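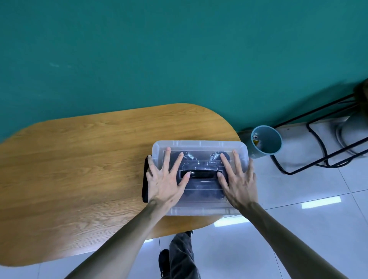
Both hands flat on the lid, box sits on the table. Start position for the closing task.

27 March 2025
Posted by Thérèse McIntyre
3 min read
Filed under: Open calls / Standards & Safe Practice

Zalden is looking for 15 people to help us test a draft good-practice guide for hand task recording. Paid. Short notice, sorry, we want the first group in as soon as we can get them.

Background, quick. Robots that pack, close and carry things learn a lot from recordings of people doing the same. Every shop records its own way. One has people talk the whole time, another wants silence, a third has no rule about breaks at all. Then the recordings get pooled and they don't match. Drestwood and Pikon both agreed to try one common set of rules, and we're writing it. Version 2 of the draft is done. Now it needs people who didn't write it.

What you'd do:

Read the guide (short). Do everyday table tasks by the rules in it. Storage boxes, lids, folding, sorting, packing a bag. Mark every rule you found unclear, annoying or impossible to follow. Talk it over with us at the end. That last part is the one we care about most so please don't be polite.

Two visits, same week if possible. Breaks are in the schedule and you have to take them, it's one of the rules.

Some of the rules you'll be testing, so you know what you're getting into:

- Sleeves above the wrist, no rings or watches
- Both hands in view at the start and at the end of each task
- Hands still before you begin, then go at your normal speed
- If you drop something, pick it up and keep going. Do not start over
- No faces, mail, phone screens or ID cards anywhere on or near the table
- Anyone can stop a recording at any time, no reason needed
- Operator logs every stop, including there own

The drop rule is the one we argue about. Moataz Bennani wants it kept, Panagiotis Vlachopoulos wants a restart allowed for anything breakable. Come and settle it.

Who can apply:

18 or over. Comfortable reading instructions in English. No robot experience needed, and we'd like at least half the group to have none. Left-handed people please apply, the draft was written by right-handers and it shows. Reduced grip or an old hand injury is fine, tell us beforehand and we'll go thru the task list with you.

Not eligible: current staff of Drestwood or Pikon.

Pay is $1,250 for both visits, including the feedback talk. If you stop early you still get paid for the visit you came to. Travel is seperate, keep your receipts.

Recordings show hands, forearms and the work area. You get the consent form before the first visit, not at the door. You can pull your recordings up to the end of November and we delete them.

To apply: send a few lines to Hicham Abdelaziz at the Zalden front office. Name, days you can do, which hand you write with, anything we should know. No resume. Questions about the guide itself go to Abdelilah Tazi.

We reply to everybody, yes or no.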